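Mornton to require winter tires on mountain roads from February

14 January 2020

Drivers in Mornton will have to use winter tires on the region's mountain roads starting next month, under a bill passed by the regional assembly on its final reading.

The rule covers 429 kilometers of road, including the whole of the Panar pass and the upper part of the Comeso valley route. It applies to cars, vans and trucks whenever the road surface is covered with snow, ice or slush. Until now, winter tires were only recommended on these roads, and police could turn back a vehicle but could not issue a fine.

Under the new law, a driver caught without the right tires will pay a fine of 400 crowns. Trucks weighing more than 7 tons will also have to carry snow chains, whatever the weather, between the Chettiar junction and the top of the pass.
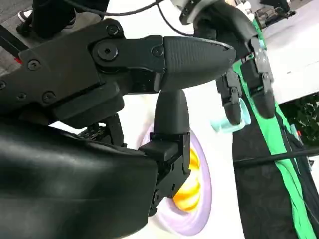

The transport department asked for the change after two winters of long closures on the Panar pass. Its report to the assembly listed 3115 calls for roadside help on the affected roads last winter. Most involved vehicles on summer tires that could not get up the slope above Chettiar, and in several cases the road stayed shut overnight while trucks were pulled clear.

The bill was changed twice before the final vote. An earlier version would have made winter tires compulsory on every road in the region for a fixed period each year. Members from the coastal districts objected, saying snow is rare there and that households should not have to buy a second set of tires. The fixed period was dropped, and the rule now depends on road conditions.

A second amendment exempts motorcycles, farm tractors and road maintenance vehicles. Emergency vehicles are not exempt.

All-season tires will be accepted if they carry the mountain and snowflake symbol. Tread depth must be at least four millimeters. Drivers from outside the region must follow the same rules, and rental companies will be responsible for the tires on their cars.

New signs will be put up at the Chettiar junction and at both entrances to the Comeso valley before the law takes effect. Police will give warnings only during the first two weeks, and fines will be issued after that.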